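Trullis Countertop Ice Cream Maker – Our Notes After a Whole Summer With It

Home > Kitchen > Frozen Desserts > Machines

In stock. Ships from the Poltasura warehouse.

We have wanted to carry a compressor ice cream maker for years, and we kept putting it off. The small ones we tried were loud, or they made something closer to a slushy, or they took up so much counter that you had to move the toaster to the floor. Then the Trullis came in for testing and we pretty much stopped testing other things. It makes dense, smooth, slow-melting ice cream, the kind that holds a curl when you drag a spoon through it, and it does that without you freezing a bowl the night before. You decide at four in the afternoon that you want ice cream after dinner, and you have ice cream after dinner!

What it is

The Trullis is a self-cooling machine, which means the cold comes from a compressor inside the body. If you've only ever used the kind with a bowl that lives in the freezer, this is a whole different life. You pour your chilled base in, press one button and walk away. When the batch is finished you can start another one straight off. On the day of our summer tasting we ran vanilla, then peach, then a sour cherry sherbet, then a second vanilla when the first one vanished, and the last batch came out as firm as the first.

The paddle turns slowly, and that matters more than we expected. A slow paddle beats in less air, so the result is closer to gelato than to the fluffy tubs at the supermarket. If you like fluffy, there's a faster setting (marked Light on the dial) and it's very good for frozen yogurt. Most of us leave it on Slow and forget the other one exists.

The bowl and paddle

The bowl lifts out by a folding handle and is stainless steel. It holds 1,400 milliliters to the brim, but please don't fill it to the brim. The base swells as it churns, and an overfull bowl will push custard up through the lid and down the back of the machine, where it is a real pain to clean. There's a line stamped on the inside wall. Stop at the line.

The paddle clicks onto the center post and is one solid piece. The first version we were sent had a paddle with a separate scraper blade that liked to work itself off halfway through a thick batch. Trullis changed it before ours went on sale, and every machine we ship has the one-piece paddle. It scrapes the sides nicely and leaves only a thin frozen skin on the very bottom, which the person holding the spatula is allowed to eat. 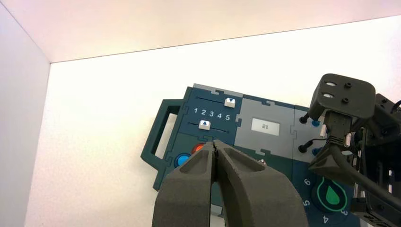
The lid is clear and has a flip-up hatch for mix-ins. It's wide enough for chopped chocolate, crushed cookies and small berries, and not quite wide enough for a whole peanut butter cup, so chop those first. Add your extras in the last few minutes, when the mixture is thick enough to carry them. If you add them early they sink, and you'll get one very exciting spoonful at the bottom and a lot of plain ones on top. For ripples of caramel or jam, skip the hatch. Spoon the finished ice cream into a container in layers with the sauce between them and leave it alone in the freezer until it's firm.

How loud is it?

It hums. You can hold a conversation next to it without raising your voice, and with the kitchen door closed you won't hear it over the television. Toward the end of a batch, when the mixture gets stiff, the motor note drops and you may hear a click or two as the paddle works. That's normal. When the load gets too heavy the paddle stops and the machine switches itself over to Keep Cold, so a forgotten batch won't burn out the motor. We have forgotten several.

Before the first batch

Please read this part even if you skip the rest. Any compressor machine needs to stand upright for a day after it has been shipped or tipped on its side. Unpack it, set it on a flat counter, leave a hand's width of space on both sides for the vents, and then don't plug it in until the next day. It's torture, we know. Spend the time making your base, which wants a night in the fridge anyway.

Wash the bowl, paddle and lid in warm soapy water and dry them well. The lid and paddle can go in the top rack of the dishwasher. The bowl should be washed by hand. The body only ever needs a wipe with a damp cloth, and the removable liner around the bowl well pops out for rinsing if something spills.

Our starter recipe

Every machine comes with a small booklet, and the recipes in it are fine, if a little sweet for us. The one we keep coming back to is this sweet cream base. It has no eggs and takes hardly any work, and it will show you what the machine can do before you start getting fancy.

2 cups heavy cream
1 cup whole milk
2/3 cup sugar
2 tablespoons light corn syrup
2 tablespoons skim milk powder
A good pinch of salt

Whisk the sugar and milk powder together in a saucepan, then whisk in the milk and corn syrup. Warm it over medium heat until the sugar has melted and you see steam, but don't let it boil. Take it off the heat, stir in the salt and the cream, and chill it overnight. Churn on Slow until it looks like thick soft serve. You can eat it right then with a long spoon, standing up, or pack it into a cold container and give it 4 hours in the freezer for proper scoops.

From here you can go anywhere. Steep a handful of torn mint leaves in the warm milk and strain them out. Toast the milk powder in a dry pan until it's golden and smells like butter cookies (do try this one, it's wonderful). Stir in a spoonful of malted milk powder, or the zest of two lemons. For strawberry, roast the berries first with a little sugar so the extra water cooks off – raw berries freeze into hard little pebbles.

What about sorbet?

Yes, and it's lovely. Fruit sorbets freeze quicker than dairy bases, so check early. If yours comes out icy it probably needs a touch more sugar, and if it won't set at all it probably has too much sugar or a bit too much alcohol in it. A tablespoon of vodka or rum keeps sorbet soft in the freezer. Half a cup keeps it a drink.

Things we'd change

We love this machine, but a few things bug us. The power cord is short. The display is bright blue and lights up a dark kitchen like an aquarium. It's also heavy at 22 pounds, so if your plan is to keep it on a high shelf and lift it down once a week, have a good think about that. Ours found a permanent spot next to the bread box and nobody has suggested moving it. And we do wish a second bowl came in the box, as you can only churn one flavor at a time and it's nice to have a clean bowl ready. Spare bowls are sold separately and we try to keep them on the shelf.

Goes well with

The Zaugg ice cream spade. A flat spade is the right tool for dense, slow-churned ice cream, and this one has a thick handle that's comfortable even for small hands. Run it under warm water first.

Cullance freezer tubs. Long, shallow, with a lid that really does seal. Shallow tubs freeze faster, and faster freezing means smaller ice crystals and a smoother scoop. They stack, too. Press a sheet of parchment right onto the surface of the ice cream before you put the lid on.

In the box

Trullis machine with power cord
Stainless steel bowl with folding handle
One-piece paddle
Clear lid with mix-in hatch
Measuring cup
Recipe booklet

Details

Item number: 593
Cooling: built-in compressor
Settings: Slow, Light, Keep Cold, Chill Only
Bowl: 1,400 ml to the brim, fill only to the line
Weight: 22 pounds
Color: cream white or slate

Shipping and returns

The machine ships by ground only, in its own carton inside a second carton. Keep both until you've made your first batch, in case anything needs to come back to us. Unused machines can be returned within our regular return period. If yours arrives with a dent or a rattle, send us a note with your order number and a quick photo of the carton, and we'll sort out a replacement.

Holiday orders: the slate color is running low and the next delivery from Trullis is due in December. Cream white is in good supply. Spare bowls are limited to two per order until the new ones come in.

Page last updated Friday, November 7, 2025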